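In Defense of the Yellow Door

2021-07-06

My mother-in-law's kitchen in Nollari had one yellow door. Everything else in the room was white, or had been white when it was put in, and then at the end of the row, next to the stove, there was this one door the color of good mustard. I must have opened it a thousand times over the years, looking for the colander or the big soup pot, and I never once opened the wrong door first. I couldn't say the same of my own kitchen, where every front is the same soft white and where, after 4 years, I still go looking for the cinnamon in with the light bulbs.

I've been thinking about that door all summer, on account of a quote that's been sitting on our counter under the fruit bowl. We are finally having some work done, and the shop we went to, Grusitz, sent along a very handsome folder with a great many pages in it, and I'm sorry to say that every one of those pages is white, or oatmeal, or a gray so shy it hardly wants to be called a color. When I asked the young woman at the desk whether they could do one front in yellow, just one, she was perfectly kind about it and told me it would be 186 dollars extra and that most people regret it.

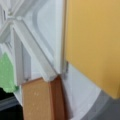 Photo: Mostafa Tazi

Well, I would like to speak up for the people who don't regret it, or at least for the ones who haven't had the chance to find out. I think a flat panel of warm ochre standing next to a plain white one is about as cheerful a thing as you can put in a room. The white looks cleaner for having the yellow beside it, and the yellow looks richer, the way an egg yolk does on a white plate. Even a small dark piece of hardware where the two meet seems to belong there, like a button on a good coat. I don't believe you need an eye for design to see it. My grandson saw it when he was three, and he called my mother-in-law's cupboard "the sun one," and that was its name from then on.

The usual argument against color is that you'll tire of it. I've heard this from my sister, from the man who painted our hallway, and from nearly everybody I've mentioned the yellow door to, and I do understand where it comes from. I lived through the avocado bathtub. I had a brown-and-orange sofa that I was so in love with for one winter and could hardly look at by the next. But I'd point out that a whole bathtub is a great deal of avocado, and the sofa was seven feet long! What I'm asking for is one panel, in a room full of pale things, that gives your eye somewhere to land when you come in with the groceries.

The other argument is about selling the house, and here I get a little cross. We aren't selling the house. We have lived in it since our youngest was in diapers and we plan to be a nuisance in it for a long while yet, and I don't see why I should spend those years cooking in a kitchen picked out for strangers. If they ever do come along, they can buy a can of paint. Last December I paid almost 50 dollars for a wreath that lasted two weeks and nobody said a word to me about resale.

And since I've started, I'll go on to the matter of buttons, which is the same complaint wearing a different hat. We replaced our old stove a while back with a very sleek one, and the controls are gray marks on black glass, flush with everything around them, and you have to hunt for them with your fingertip like somebody reading a map in the dark. My husband, whose eyes aren't what they were, keeps a flashlight in the utensil drawer. For a stove! I had an aunt in Plundarmont with an old mixer, white all over, with a single red switch on it, and I don't suppose she ever in her life wondered how to turn that mixer off.
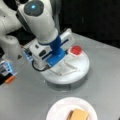

A round, shiny, bright red button on something plain and white is, to my mind, one of the kindest ideas anyone ever had. It's polite. It tells a guest, or a child, or a person who has mislaid her glasses, that this is the part you press, and it asks you to press it without making you feel foolish first. A little raised ring around it is better still, so your thumb knows when it has arrived. I'd gladly give up the built-in clock and the eleven kinds of simmer for one of those.

I said some of this to Lahlou, who has the hardware store near us, and he took me to the back and showed me a drawer of cabinet knobs he had bought years ago and never managed to sell, red ones and blue ones and a few in a very nice orange. Everyone wants brushed nickel, he told me. He sold me the lot for less than I spend on lunch, and they're sitting in a jar on the windowsill now, where they catch the light in the afternoon and where my husband regards them with some suspicion.

I don't want a kitchen like a box of crayons, and I wouldn't wish one on anybody. White is a lovely thing to have a lot of. It's easy on the nerves in the morning, it shows you where you've wiped and where you haven't, and it makes a small room feel like it has taken a deep breath. I only think that a room with so much calm in it can afford one loud voice, and that the loud voice ought to be put on something you use every day, so that it does a little work for its keep.

So I called Grusitz back this morning and told them yes to the yellow door. It's going at the end of the row, next to the stove, and I'm putting the soup pot in it.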